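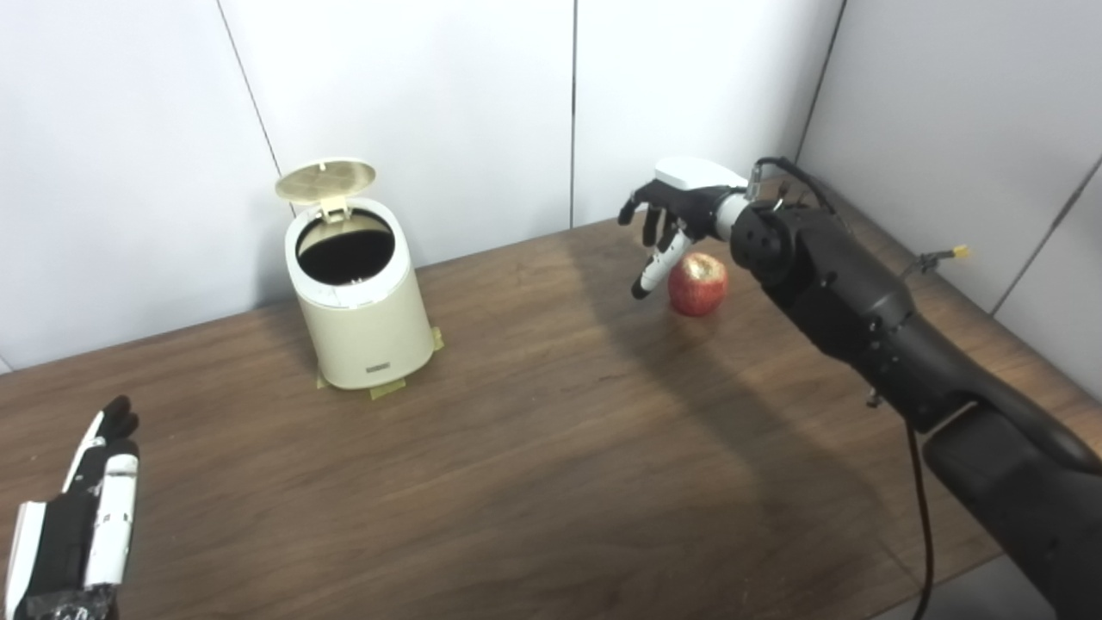

Fig. 1. Small bin, lid open, with a black liner.

Unit 3: Household Food Waste
Instructor: Nandi Mofokeng

Food waste is food that was fit to eat and got thrown out. Peels, cores and bones are usually counted apart, as inedible parts. Keep the two separate in your diary.

Reading: Marras, chapter 6, up to the section on storage.
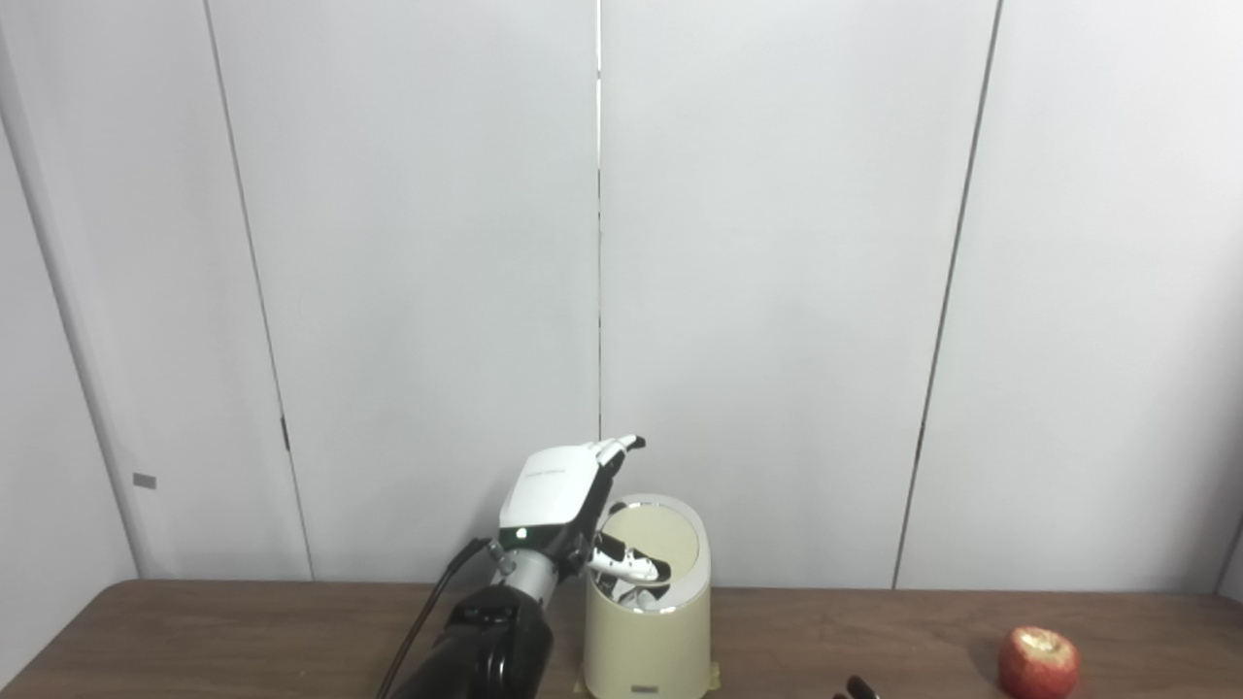
Fig. 2. Apple and bin on a tabletop.

Fruit spoils for different reasons – bruising, mold, loss of water. Apples also give off ethylene, a gas that speeds ripening in produce stored nearby. Chill them if you plan to keep them more than a few days.

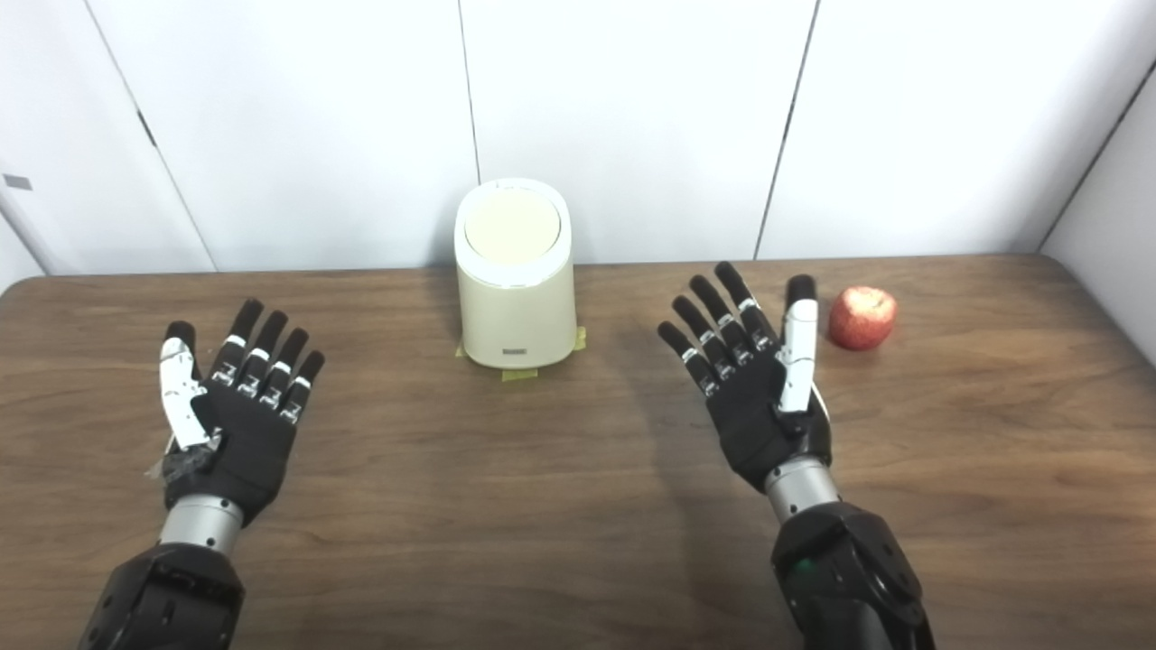 Waste diary (50 points)
Log 12 days in a row. Weigh each item before it goes in the bin, in grams, and write down why it was thrown out. Liquids count – estimate by volume. Skip pet food.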